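Small Kitchen, Big Pretend: A Play Corner Storage Project

Final report, Design for Everyday Spaces

Why I picked this

When we got the assignment sheet I already knew I wanted to do something with storage, and I knew I didn't want it to be another closet. I babysat all through high school, and the one thing every house had in common was a giant tub of play food. You tip it out, you get a mountain of plastic peas and half a pizza, and then at pickup time everything gets shoveled back in with both arms. So my question was pretty simple: if the play food has a proper place to live, do kids (and tired adults) put it back more often?

The setting was the play corner at the Rivera family center, which is a carpeted area next to the coat hooks with a low shelf, a toy stove and a rug that has seen better days. They let me take it over for most of the semester, and they were really nice about me moving things every single visit.

My budget was 100 dollars. I spent 59, mostly on boxes, and the rest of the money never got touched, which surprised my roommate a lot more than it surprised me.

What I started with

The old tub was deep and wide, and the small pieces always sank to the bottom. I pulled everything out and laid it on the floor by type – fruit, vegetables, bread, "cooked stuff" and mystery. The mystery pile was bigger than I would like to admit. Some of it was from totally different toys, like the wheel off a truck, and I gave those back to the front desk.

I also washed everything. This took a whole evening and the leafy parts took the longest, because crumbs get in between the leaves and you need an old toothbrush. If you do a project like this, do the washing first. I sorted first and then had to sort again after.

Choosing the boxes

I looked at two kinds of storage. The Tatine bins are open at the front and lean back a little, so you can see right in. The Rastby boxes are closed and stack on top of each other. I liked the bins better on paper, but the shelf is shallow and they stuck out far enough that somebody was going to catch a knee on one. Stacking won.

After that I spent way too long on color. I wanted the boxes to look different from each other so that a kid who can't read yet could still know which one was which. Light on top, dark on the bottom was the plan I kept coming back to, and it's easy to say out loud to a four-year-old too: "Light box or dark box?"

For trying out layouts I didn't use the whole collection. I kept a few pieces on the table next to a stack and moved them around while I thought about sizes. The carrot was the one I worried about, with its bushy green top, and the star fruit is a funny shape for anything. The strawberry could go anywhere, bless it.
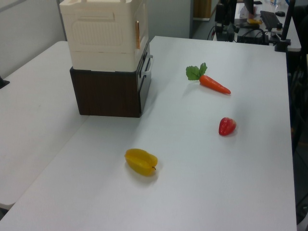

Trying it out at the center

I set up the new boxes on the shelf and made seven visits, always at the end of the play session when things get put away. I stayed over by the coat hooks and took notes. I didn't help and I didn't remind anybody, which was harder than it sounds!

The first visit was chaos. The kids loved opening and closing the boxes so much that the food was an afterthought. By the third visit that had worn off and I saw real sorting going on, plus one very serious argument over whether a tomato is a fruit. (I stayed out of it.) Bread kept ending up with the vegetables the whole time, and I think that's on me, as I never gave it a clear home.

The other thing I noticed is that the top box gets used more. If you're small and in a hurry, you go for the one you can reach without moving anything. I tried swapping the two and it was the same story, so it's about position and color has very little to do with it.

What I would change

I'd go with fewer categories. Fruit and "everything else" would have been plenty for this age group. I'd also put a picture label on each box. I made a set on Zollska card stock, but they curled up at the corners and I took them down before the last visit.

The staff asked to keep the boxes, so they're staying on the shelf, and I'm going back in August to redo the labels and find somewhere for the bread.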